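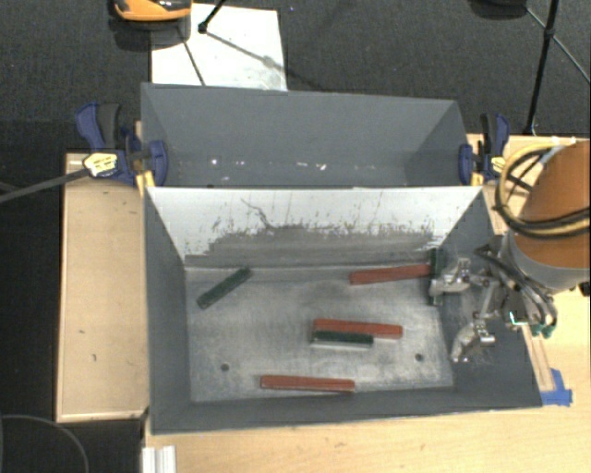
Front bin with the reds and greens in it, panel still uncleaned. October.

Bench notes, Predatholm back room, morning

The subject today is the white panel, which is white in the sense that a doorstep is white. The upper part is still respectable. Lower down it gives way to a big ragged gray patch with dark specks along the border, and left of center there is the squiggle. The squiggle predates this notebook. Suha Semaan thinks it looks like a signature. I think it looks like somebody dragged a block corner up the panel while talking.

What I want to know is how much of the gray is dirt and how much is panel. Dirt we can remove. Panel we have to buy.

Tried, in this order:

- Dry cloth. Moved some specks to new locations.
- Warm water and dish soap, 2 passes. Cloth came away gray, which was encouraging. Panel stayed gray, which was less so.
- Flultus cream cleaner, small dab on the lower right of the patch, left for 2 minutes, wiped. Slightly lighter there if you know where to look and want it to be true.
- Eraser from the desk drawer. Took off one dark streak completely and made a great many crumbs. Vacuumed the crumbs.

Verdict so far: the specks and most of the streaks are dirt, or block color, or both. The big gray area is wear. I ran a fingernail across it and it feels rougher than the clean part above, so no amount of Flultus is going to talk it out of being scratched. I stopped there. Scrubbing a rough patch to make it smooth is how the bin in the corner cupboard got to be the bin in the corner cupboard.

Left the squiggle alone. It catches the nail too.

**Floor**

Wiped it, same soap and water. The pale rubbed patches are still there and so are the cloudy stains. I don't mind the floor looking like that. It's a floor, things land on it. Did get some grit out of the two small holes with a toothpick. I have asked before what those holes are for and been told "they came with it," so I'll write that down as the official position. Please don't put screws in them. Please also don't put gum wrappers in them (you know).

**Blocks**

Had them all out on a towel. Washed with the same soapy water, dried, looked over under the desk lamp.

Reds: edges getting soft at the corners, color good on the broad faces. One has a chip on the end that I'd swear wasn't there when we did the last inventory, but the last inventory says "blocks: fine," so there is no way to prove it. Fine is not a measurement. I wrote that entry myself.

Greens: darker than I remember them, even clean. They hide marks better than the reds do, so they look to be in better shape, and I don't trust that. Side by side on the towel they had just as many nicks. If we ever order more, I'd ask for a lighter green, partly for this and partly because dark green against a dark gray wall is a nuisance when I'm tidying up in the evening.

Suha wants to know whether the color on the panel is coming off the blocks. Rubbed one of each color hard on a sheet of copier paper, 50 strokes. Red left a faint pink smudge. Green left nothing I could see. Paper is taped inside the back cover. So the reds may be contributing a little, but pink isn't gray, and I still blame the dust in here for most of it.

**Replacing the panel**

Jernov sells the bins and says they'll sell a panel separately if we send measurements. Trnka will cut plain white sheet to size and doesn't care what it's for. Trnka is quicker and I like them, but their sheet is glossier, and I'd rather have a sample in my hand before we commit to looking into a mirror all winter. Asked for 2 samples, one gloss, one matte. Will do the fingernail test and the eraser test on both.

Until then, the panel stays in. Suha suggested turning it over. Perfectly good idea, and I'd be more annoyed about not having it first if I didn't have to work out how it comes off. Haven't looked at the second bin's panel yet. Saving that for a day when I feel strong.

To do:

- Measure panel, including the slope, before writing to Jernov
- Buy soap, we're down to the bubbles
- New inventory, with words other than "fine"
- Find out who has the good towel. The one I used today sheds.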